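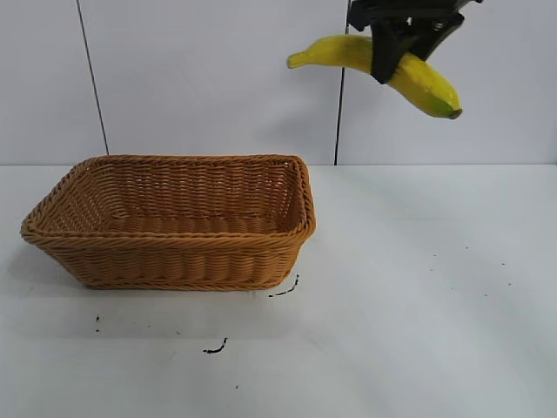 Nachreife und Lagerung von Obst im Einzelhandel
Sprechernotizen, Ishbel Moncrieff, Freitag, 23. Februar 2024

Folie 1: Einstieg
Kurze Begrüßung, Dank an Murdo Laing für die Messreihen. Thema eingrenzen: Es geht um den Abschnitt zwischen Reifekammer und Küche. Anbau und Seetransport lasse ich weg, dazu im April ein eigener Termin.

Folie 2: Klimakterische Früchte
Definition langsam vorlesen. Klimakterisch: Banane, Apfel, Birne, Avocado, Tomate. Nicht klimakterisch: Zitrusfrüchte, Trauben, Erdbeeren. Nur die erste Gruppe zeigt nach der Ernte den Anstieg von Atmung und Ethylenbildung.
Schalenfarbe der Banane: Chlorophyll wird abgebaut, die Carotinoide waren vorher schon da und werden sichtbar. Parallel dazu Umbau von Stärke in Zucker. Beides läuft bei zu hoher Temperatur auseinander – weiches Fruchtfleisch unter grüner Schale.

Folie 3: Messaufbau Huvis
Standort Huvis, Laufzeit 16 Wochen, 76 Kisten. Insgesamt rund 4.000 Einzelmessungen, davon 3.000 mit vollständigem Temperaturverlauf. Der Rest fällt aus der Auswertung heraus. Falls jemand nach den Loggern fragt: Gerätetyp Mevham, vor Beginn und nach Ende kalibriert.
Diagramm links: Temperatur. Diagramm rechts: Festigkeit. Auf die unterschiedlichen Achsen hinweisen, beim letzten Mal gab es dazu Rückfragen.

Folie 4: Kälteschäden
Graubraune Verfärbung der Schale, gestörte Nachreife, weniger Aroma. Schaden entsteht im Kühlraum, fällt aber oft erst im Regal auf. Deshalb bei Reklamationen immer den Verlauf anfordern, die Ankunftstemperatur reicht nicht.

Folie 5: Lagerung beim Kunden
Raumtemperatur, keine direkte Sonne, Abstand zu Äpfeln. Offene Behälter lassen Ethylen entweichen, eine geschlossene Papiertüte hält es zurück. Korb oder Tischplatte macht bei der einzelnen Banane kaum einen Unterschied, Druckstellen durch darüberliegendes Obst dagegen schon.
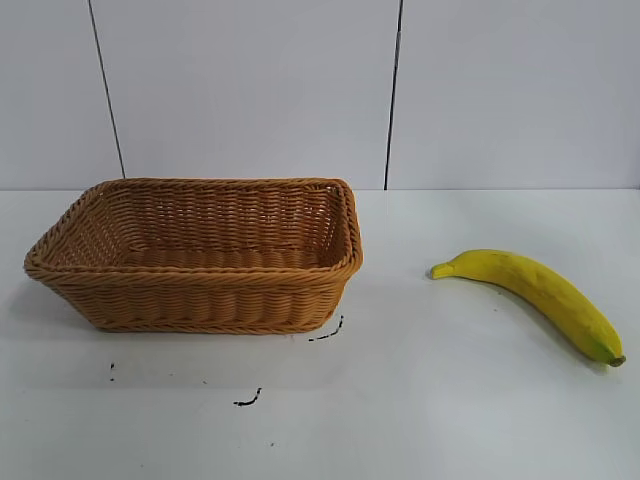

Folie 6: Empfehlungen für Jullska
Bananen und Äpfel in getrennten Regalzonen. Anlieferung morgens, keine Zwischenlagerung im Molkereikühlraum. Kistendeckel nach Ankunft abnehmen. Die Filiale Swanson arbeitet bereits so, Zahlen liegen noch nicht vor.
Fragen bitte erst jetzt. Handzettel liegen am Ausgang.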